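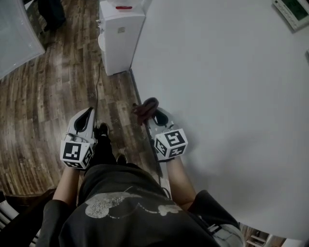 Marnard Tenants' Repair and Reuse Project
Progress report to the Terkidlow Fund
Reporting period: January to May

Summary

The grant pays for a part-time coordinator, shop rent at the Marnard building, and parts for the furniture and small appliance repair program. Work is mostly on schedule. Repair sessions and home pickups are running as planned. The lending shelf opened two months late, and the appliance safety training has not started. Spending is slightly under budget for the period, mainly on account of the training. We are asking for one change to the budget, described near the end.

Repair sessions

We held 28 repair sessions between January and the end of May, which is the number in the work plan. Sessions run from 4:30 p.m. to 8:00 p.m. The later closing time was a change we made in February after people told us they could not get across town before six. Attendance in the last hour has been good and we plan to keep it.

Chairs are still the most common item. Most of them have loose joints and need to be taken apart, cleaned, glued and clamped, which means the owner has to leave the chair and come back for it. This has caused a storage problem. By March the back hallway was full of chairs with tags on them, and the building manager asked us to clear it for fire access. We now set a pickup limit of 12 days. After that we call, and if we can't reach the owner within another week the chair goes to the reuse stock. Only two chairs have gone that way so far.

Lamps and toasters come next. Lamps are usually a quick fix (a socket, a plug or a length of cord). Toasters are less worthwhile. Several of the newer ones can't be opened without breaking the case, and we have started telling people this at the door so they don't wait in line for nothing.

We do not take microwaves, gas appliances or anything with a lithium battery. The sign at the entrance says so, and the flyer has been reprinted to match. The Spanish version of the flyer is done. The Portuguese version is with the translator.

Home pickups

The pickup service is for tenants who can't carry items to the shop. We use the van shared with the Angelovski Street food pantry and have it two mornings a week. Requests have gone up since the pantry began putting our card in its delivery bags. The current wait for a pickup is around 6 days.

The van was off the road for most of April with a transmission problem. The pantry's insurance did not cover it, and we paid our share of the repair from the transport line. During that time we rescheduled what we could and used a borrowed hand truck for addresses within a few blocks. Some people had given up by the time we called back. We have kept their details and will offer them first place when the fall schedule opens.

Lending shelf

The lending shelf was due to open in January and opened in March. The delay came from the shelving, which arrived in the wrong depth and had to be exchanged, and then from the checkout software. We had planned to use the same system as the branch library, but the license cost more than we had been quoted. We are using a spreadsheet and paper cards for now. It works well enough for the present number of borrowers. If use doubles we will need something better.

The most borrowed items are the cordless drill, the stud finder and the carpet cleaner. The carpet cleaner is booked ahead into the summer. Nobody has borrowed the tile saw. We may trade it to another tool library for a second carpet cleaner.

One item has not been returned, a socket set. We have written to the borrower and will replace the set from the parts line if it isn't back by July.

Training

The original plan was to train 5 tenants in basic appliance safety testing by the end of May. This has not happened. The trainer we had an agreement with took a full-time job elsewhere, and the community college course we looked at as a replacement meets during the day, when most of those who signed up are at work. We have since agreed on terms with Jondard Electric, a contractor two blocks from the shop, to run the course on evenings in September. The cost is a little higher per person and includes the test equipment.

All those who signed up were contacted. One has moved away and the place has been filled from the waiting list.

Spending and budget request

Rent, wages and supplies are all within a few percent of plan. Parts spending is over, mostly for glue, cord and clamps. Transport is also over because of the van. Training is unspent.

We request permission to move part of the January to May training money to transport, and to carry the rest forward to September to pay for the Jondard course. The total grant amount would not change. A revised budget sheet is attached to this report.

Next period

The shop will close for two weeks in August while the building's wiring is replaced. Before then we want to finish the reuse stock sale and get the remaining chairs back to their owners. We also need to settle the lease. The current one ends in December, and the landlord has told us to expect an increase but has not yet given a figure. We will let the fund know as soon as we have it in writing.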